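Hilo largo sobre cómo he bajado la factura de la luz viviendo en un ático que en verano es un horno. Me lo habéis pedido tres o cuatro personas y ya me cansaba de contestar a trozos por privado. Va.

1/ Punto de partida: piso alquilado, último piso, orientación oeste, techo plano. En mayo ya se nota. En julio entras por la puerta a las seis de la tarde y te da la bofetada.

2/ El verano pasado me llegó una factura de 499 kWh en un solo mes. Vivo sola con un gato. Me senté en la cocina con el papel en la mano y lo leí entero por primera vez en mi vida, hasta la letra pequeña del reverso.

3/ Primer descubrimiento, bastante tonto: llevaba años con una potencia contratada que no necesitaba para nada. La puso el inquilino anterior y yo firmé el cambio de titular sin mirar. La bajé por teléfono, tardaron unos días y se acabó.

4/ Antes de bajarla mirad vuestro máximo de potencia del último año, que sale en la web de la distribuidora (¡no en la de la comercializadora! me volví loca buscándolo). Si vais muy justos os saltará cada vez que pongáis horno y lavadora a la vez.

5/ A mí me ha saltado dos veces. Las dos con el horno, el hervidor y el secador. Culpa mía y de las prisas.

6/ Segundo tema, los aparatos que se quedan encendidos sin que te enteres. Me compré un medidor de enchufe de la marca Vovell, de los baratos, y me pasé un fin de semana como una detective pinchándolo por toda la casa.

7/ El culpable gordo era un deshumidificador viejo, un Gresley que heredé de mi tía y que tenía en el trastero "por si acaso". Estaba encendido desde... no quiero saber desde cuándo. El depósito lleno, el piloto rojo, y él ahí, tragando.

8/ El router lo dejo puesto. La tele y la barra de sonido van a una regleta con interruptor. El microondas lo desenchufaba al principio y lo dejé a las dos semanas porque me pone de los nervios no tener el reloj.

9/ Tercer tema y el que de verdad se nota en un ático: el sol. Todo lo que no entra no hay que sacarlo luego. Yo bajaba las persianas cuando ya tenía calor, que es como cerrar el grifo con el suelo inundado.

10/ Ahora las bajo antes de salir a trabajar, todas las del lado oeste, hasta abajo. Parece la casa de un vampiro, ya lo sé. Mi madre viene y lo primero que hace es subirlas, "hija, qué tristeza". Tenemos esa conversación cada verano.

11/ También puse un toldo de estos de tela que se enganchan a la barandilla, sin obra. Lo compré en Butkienė, una tienda online pequeñita de cosas de balcón. Tardó una eternidad en llegar, pero la tela es buena y no se ha descolorido.

12/ Preguntad a la comunidad antes por el color, eh. En mi edificio solo se permite crudo o verde botella. El mío es crudo. El del tercero es naranja y hay una guerra abierta en el grupo de WhatsApp que ya dura más que algunos matrimonios.

13/ Ventilar: de madrugada y a primera hora, con corriente de lado a lado. Yo abro a las seis y cierro a las nueve. En las noches tropicales casi no se gana nada, pero bueno, por lo menos entra aire nuevo y el gato mira palomas.

14/ Ventilador de techo en el dormitorio, lo mejor que he comprado en la vida. Pedí permiso al casero por correo y me dijo que sí en diez minutos, yo creo que sin leerlo. En la mayoría de los modelos se puede cambiar el sentido de giro para el invierno, mirad si tiene un botoncito en el cuerpo del motor.

15/ Y llegamos al aire acondicionado, que sé que es a lo que veníais. Lo uso, claro que lo uso. Aquí hemos llegado a 37 grados DENTRO de casa, no me vengáis con el abanico y el paño mojado.

16/ El error que cometía yo y comete medio país es llegar sudando y ponerlo al mínimo pensando que así enfría antes. Con muchos aparatos no ganas gran cosa, y sobre todo luego se te olvida subirlo y se queda ahí toda la tarde. Un número como 16 en la pantallita es pedirle al aparato que no pare nunca.
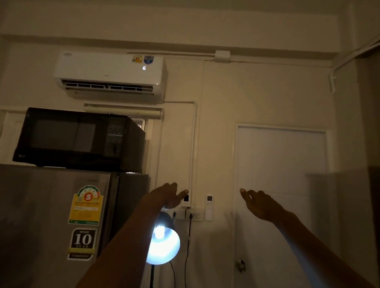 17/ La temperatura que me funciona: 26 con el ventilador puesto. Los primeros días me pareció poquísimo fresco y protesté mucho, sola, en voz alta. A la semana ya no lo notaba y ahora en el cine me congelo.

18/ Limpiad los filtros. Se levanta la tapa, salen tirando, agua templada, a secar a la sombra y a su sitio. Los míos no se habían tocado desde antes de que yo entrara a vivir y parecían fieltro. Qué asco, de verdad.

19/ Yee-man Yuen, mi vecina de abajo, me recomendó también cerrar las puertas de los cuartos que no uso. Parece de primero de básica y yo tenía el piso entero abierto, enfriando hasta el pasillo y el armario de las escobas.

20/ Apps: probé Flakamham para apuntar el consumo diario y la dejé, demasiadas notificaciones. Me apaño con una hoja de cálculo con dos columnas, fecha y kWh. Los domingos no apunto porque se me olvida, y no pasa nada.

21/ Resultado: de 499 a 300 kWh comparando el mismo mes. Es verdad que este año estuve unos días fuera, en el pueblo, así que no os lo toméis como un estudio científico.

22/ Lo que no me ha servido: las láminas reflectantes baratas del bazar. Se despegaron con el primer calor fuerte y dejaron el cristal con un pringue que tardé dos tardes en quitar, con alcohol y mucha mala leche.

23/ Me falta por resolver el techo. El presupuesto de aislar la cubierta lo tiene que aprobar la junta y los del primero dicen que ellos calor no pasan. Normal, viven en una cueva preciosa.

24/ Si tenéis trucos para áticos de alquiler, sin obra y sin gastarse un dineral, dejadlos debajo que los leo todos. Sobre todo si alguien sabe algo de cortinas térmicas, que llevo un mes con tres modelos en el carrito y no me decido.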